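Course: Work and Automation
Handout for Unit 4: The tool case station

By Mathis Caron
January

Please read this handout before we meet. It continues from the unit on job descriptions, and you will need your notes from that unit for the exercise in section 5. The interviews are quoted with permission of the people who gave them.

1. The workplace

Urenby is a firm that prepares tool cases for maintenance companies. A customer rents the cases, uses them for a season and sends them back. At Urenby each case is opened, checked, completed and sent out again. The firm has 100 employees, and 20 of them work in the checking room, which the workers call "the bench" although there are many tables in it.

Before the change, one person did the full work on one case. She opened it, looked for missing tools, cleaned what was dirty, took replacements from the shelf and signed the card. A good checker knew which customers lost which tools. This knowledge was not written anywhere. Nuala Heffernan, who has the longest service in the room, told me that she could guess the customer from the state of the screwdrivers.

2. What was introduced

The firm bought a robot station named Gilness. The arm has a gripper with two fingers and a small camera near the wrist. Its task is limited. It takes the hand tools out of the open case, one after another, shows them to the camera and puts them back in their slots. If the slot is empty or the tool is the wrong one, the station stops and a person must decide.

In the language of Unit 2, this is partial automation. The job is not removed. It is cut into pieces, and some of the pieces are given to the machine. The question for us is what kind of job is left when we put the remaining pieces together.

The table is white and the cloth behind it is pale, so that the tools are easy to separate from the background. The cases are mostly black inside, and this makes a difficulty which the planners did not expect. A yellow handle is found quickly. A black handle in a black slot is another matter, and the workers have to help the station much more often with these.
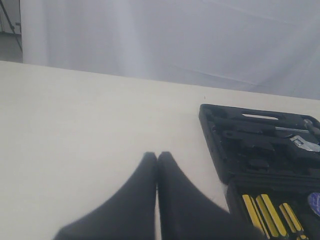

Fig. 1. The gripper beside an open case, from the wrist camera. The striped screwdriver handles stand out; the black-handled tools in the upper section do not.

The figure is useful for one more reason. The workers at the station see the case on a screen, from the position of the robot's wrist. Formerly they saw it from their own height, and they could turn it with one hand while they talked to a colleague. Several of them said that in the first weeks they felt tired in the eyes and did not know why. Delyth Eynon, who was then responsible for training, changed the breaks because of this. There is now a short break each hour, and the person who returns from it goes to a different table.

3. What changed for the people

I have grouped the changes under four headings. You may find that one change belongs to two of them.

Tasks. The checkers now open the cases, place them on the table, answer the stops and do the cleaning. Cleaning was before a small part of the day and is now a large part. Some people like it. Most do not.

Skill. The knowledge about customers is still needed, but it is used at a different moment, when the station stops. Éabha Corrigan described it in this way: "I used to know the whole case. Now I know the problems of the case." New employees learn to answer the stops within some days, but they learn little about why a tool is missing. Older workers are worried about this and I think they have reason.

Pace. The weekly target was raised to 900 cases. The target was decided before anyone had measured how often the station stops, and it was a source of conflict during the whole first winter. You should notice that the machine did not set the pace. The management did, by means of an expectation about the machine.

Contact. The tables were moved apart to make place for the arms. People who had talked across the bench for years now have a distance between them. This point was absent from the project plan and was present in each interview that I made.

4. Two ways to introduce the same station

Compare Urenby with Worus, a smaller firm in the same trade that bought the same station one year later. At Worus the checkers were asked first which tools they would prefer to give away. They answered that they wanted to keep the measuring tools and the cutting tools, where wear must be judged by the hand, and to give the screwdrivers to the arm. The station therefore does less there. The stops are fewer, and the checkers still sign the card for the full case.

Ailbhe Cronin, who represented the employees in these talks, said that signing the card was the point on which they would not give way. At Urenby the card was replaced by a record in the computer, without a name. I ask you to think about what a signature does for the person who writes it.

I do not present Worus as the correct solution. Its costs per case are higher, and one large customer left.

5. Exercise (in groups)

a) Take the job description of the checker from Unit 3. Mark each task which the station can take over, which it can help with, and which it cannot do.
b) Write a new job description for the person at the station. Do not use the word "monitor". It hides too much.
c) The black-handled tools cause many of the stops. One proposal is to put colored tape on the handles. Who would do this work, and in whose working hours?
d) Discuss how a new employee could still learn the knowledge that Nuala Heffernan has.

Bring one page per group. Handwriting is fine if I can read it.

6. Reading

The chapter by Ó Gríofa on divided work is in the course folder. Read the first half carefully. The second half treats the history of the assembly line and is optional, but those who plan to write their paper on pace will need it.

Recent handouts
Unit 1: What do we mean by a job?
Unit 2: Full and partial automation
Unit 3: Reading a job description
Unit 5: Who decides the target?
Advice for the final paper

Contact the course office | Copyright Mathis Caron | Back to top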